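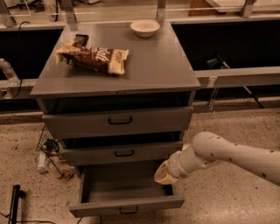
Figure 4. The drawer task, with the bottom drawer open and the gripper above its right side. A snack bag and a bowl are on the cabinet top.

4.3 A stale drawer estimate

We would like to spend a little time on the failure that taught us the most, even though it barely shows up in the success rates. The task is the one in Figure 4: the robot is asked to put the snack bag into the bottom drawer and then push the drawer shut. Most of our attention before February had gone into the grasp, which seemed to us the hard part (a crumpled bag is never the same shape twice), and we had treated the drawer as more or less solved.

One Friday session set us straight. In 4 of the runs the arm came down too far to the right and pressed on the rim of the drawer, and in two of those it kept pressing until Han-gyeol Ko reached for the stop button. Nothing broke, we are glad to say, but the cabinet had shifted on the floor and the wrist had to be checked before we could carry on.

Our first guess was the calibration, and Deok-su Kwon patiently repeated it, with no change at all. The logs told a different story. Our planner, Piltix, measured how far the bottom drawer was open once, at the start of a run, and then held on to that number. If the forearm brushed the drawer on its way across, or if the cabinet turned a little, the planner went on aiming at a drawer that had since moved. The force limit should have caught this, but it was only active while the gripper was closing — a leftover from our earlier grasping work, and one we should have noticed sooner.

We made two changes. The drawer is now measured again just before the arm descends, and the force limit stays on for the whole run. Yi-an Ahn also asked for a slower final approach, which costs us three seconds per run and has made everyone standing near the cabinet a good deal more comfortable. Rim contacts still happen now and then, mainly when the arm itself hides the drawer's right side from the head camera, but the arm now stops and backs away without help. We return to the hidden rim in Section 5.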